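Equipment Review: Pondar Five-Drawer Treatment Trolley
Goratance Clinical Skills Centre, Equipment Reviews
13 Feb 2022

The Pondar treatment trolley was bought to replace an older steel unit whose runners had become unreliable. It has been in use in the skills rooms since November and is reviewed at the request of departments considering the same purchase. The Centre paid the full price of 574 pounds and received no discount or loan from the supplier, Devuter.

Delivery and assembly

The trolley arrived in 2 cartons. The body and drawers were already assembled; the castors, side basket and waste bin had to be fitted on site. The instructions are brief but adequate, although the diagram for the basket brackets shows them on the opposite side from the pre-drilled holes. Assembly took one member of staff less than an hour, and a second person was needed only to turn the body upright.

Top surface

The top is a single moulded piece with rounded corners. It wipes down easily and has no seams in which liquids can collect. The surface is somewhat slippery, and metal trays should be placed on a mat. Staff also noted faint marks from adhesive labels, which came away with ordinary detergent wipes.

Locking

Locking is by key. The lock is positioned on the front panel towards the right-hand end, where it can be reached without bending. The key turns smoothly, but it stands proud of the panel when left in place and may catch on a sleeve or apron. Two keys were supplied. Replacements are available from Devuter, at a charge which the Centre considers high for so simple an item.

It should be noted that this lock is of a general office standard. The trolley is not suitable for controlled drugs, and departments should continue to use their existing cabinets for these.

Drawers

The drawers are the strongest feature of the trolley. The top drawer is shallow and opens fully, so that items at the back can be reached and read without removing those in front. Movement on the runners is quiet, with a soft stop at the end of travel.

The main weakness is the absence of dividers, which are sold separately in packs of 16. Without them, small items lie wherever they come to rest.
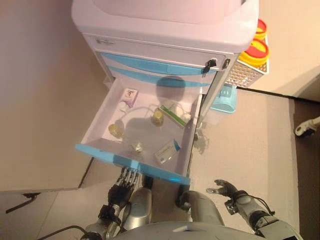 Glass vials and ampoules are the chief concern. They can roll when the drawer is closed with any force, and a small carton laid at an angle takes up more room than it should. Tubing is also awkward, as it spreads across the floor of the tray unless it is coiled and tied. The Centre has ordered one pack of dividers and would advise others to include it in the first order.

Side fittings

The wire basket is firmly attached and has proved convenient for round tubs, which would be too tall for the top drawer. The light blue bin hangs low at the side and is easily removed for emptying -- a little too easily, in the view of staff who have knocked it off its hooks when turning the trolley in a narrow bay.

Comparison

The Lakatos trolley, which the Centre also considered, costs 271 pounds less and includes dividers. Its drawers, however, open only part of the way, and its top has a raised joint along the front edge.

Recommendation

Recommended for teaching rooms and general treatment areas, with dividers. The bin hooks will be examined again at the next equipment check.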